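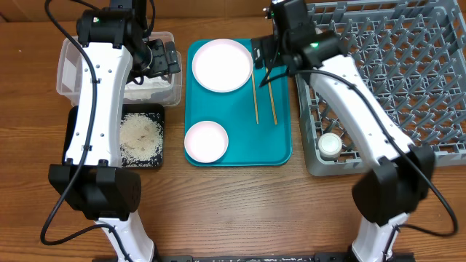
Rajeshwari Bhat says the long letter in Murkance can't have gone in an envelope, and that the script is wrong to have Helena tear one open. She wrote this on the proof I left out last night. Before penny postage an envelope counted as a second sheet and the person receiving it paid double, and Helena's aunt complains about the price of post all the way through the book. So one large sheet, folded in on itself, address on the outside panel, sealed.

I agree with her. I should have caught it when the pages came from Judero. Stopped work on the envelope version.

Thu 8 October

Letters for Murkance, episode two. Main job today was settling the form of the long letter so that we can quote for repeats.

What the book gives us. Grabowska never prints the whole letter. There is a piece on 202, read aloud at breakfast, and a longer piece on 234 where Helena reads it again by herself. The two don't match. On 202 the line is "I shall not come before the roads are dry" and on 234 it is "I shall not come till the roads are dry." Ashwin Rao thinks this is a slip by the author. I think it could be the aunt reading it out badly. For us it only matters that the camera is on the sheet in the second scene and not in the first, so we write it as on 234. The actress reading at breakfast can say whatever the script tells her to.

The letter is called "crossed" once, on 234. Nobody picked this up in the script. It means he filled the page, turned it a quarter turn and wrote across his own lines. It was done to save paper and postage, and people of the time grumbled about having to read it. Looks very good on screen but it is slow to write and it makes trouble for the director if the audience is meant to read a particular line. Suggested to Judero that we cross only the first page and leave the last one plain, with the line about the roads on the last page. Waiting for an answer.

Paper. First tests on the Drustberg laid. Color is right, a bit gray, not the tea color everybody asks for. The letter is a few days old when she gets it and there is no reason for it to be brown. The chain lines show when it's held up to a window, which she does. Size is a little short for a full letter sheet after trimming, so don't trim. Leave the rough edge on the long side.

The surface is harder than the last lot. Steel nib catches on the upstrokes. Quill is better but needs cutting again before the end of every page. For the period it should be a quill anyway. Anyone using a steel nib for the close-up copies, please stop. It shows in the thin strokes, they come out too even.

Ink. Not using real iron gall for the repeats. It goes on pale and darkens later, and if we write some on Monday and some the day before the shoot they won't match. Mixed a brown-black instead and wrote down the mix on the lid of the jar. Put a line from the new jar next to a line from the old one and asked Ashwin which was which. He picked wrong, so fine.

Hand. The first version was too pretty. Looked like a wedding invitation. He is a man who rides about all day seeing to drains and he writes fast. Took the d with the long backward loop out of most words and kept it at the ends of lines, where a quick writer has room for it. Long s: he is old enough to have been taught it, and plenty of people kept it in the first place of a double s well after printers gave it up. So "miss" and "less" get it, "shall" does not. Rajeshwari wants it dropped since viewers will read it as f. I have kept it in "less" only, away from the line that matters.

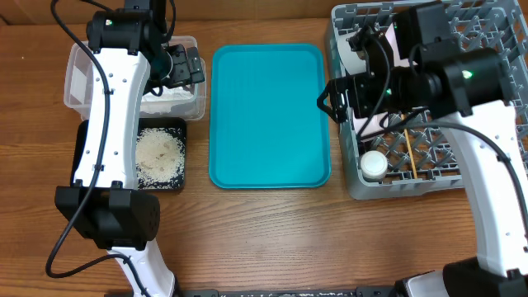 Notebook 4, p. 80

Folding. Tried the usual pattern: sides in first, then bottom up, then top down and tucked. With the Drustberg the tuck bulges and the seal sits at an angle. Folding bottom up first, sides second, gives a flatter packet but the address panel comes out nearly square, which looks wrong next to originals. Went back to the usual pattern and creased with the bone folder before writing. That's better. Problem is you then write over creases and the ink spreads a little in them. I don't mind it on the inside. On the address panel, write between the creases.

Seal. Red wax is in the script. In the book there is no color given. She is not in mourning at that point, so black is out and red is fine. A wafer would be more likely for somebody in a hurry, but the director wants her to break something you can hear. The soft wax we have doesn't snap. It bends and takes the paper with it. Need the brittle sort. There was a stick left over from the April job, can't find it. If anyone has it please put it back in the tin.

When a seal was broken in a hurry it often tore a bit of the sheet away. On our layout that tear would land on the outer margin of the last page. Keep the writing clear of it so no words are lost, or else let it take the end of a word nobody needs. Ask.

Repeats. Judero asked for 32 of the long letter, sealed. That seems high to me but she opens it on camera and they are shooting it from both sides. Crossed page by hand on all of them is not possible in the time. Proposal: hand-written for the close-ups, printed from a scan of the best one for the rest, with the address written by hand on every one because that's the side seen in the hall scene.

Postmark. No stamp, obviously. The town mark is straight letters with the mileage under it, and the charge is scrawled across the address in a different hand from his. Rajeshwari to write the charge, so it really is a different hand. Amount still open. It goes by distance, and Grabowska moves the house closer to town in the later chapters. Using the distance from the first volume unless told otherwise.

Left to do: answer from Judero on crossing, brittle wax, charge, cut more quills.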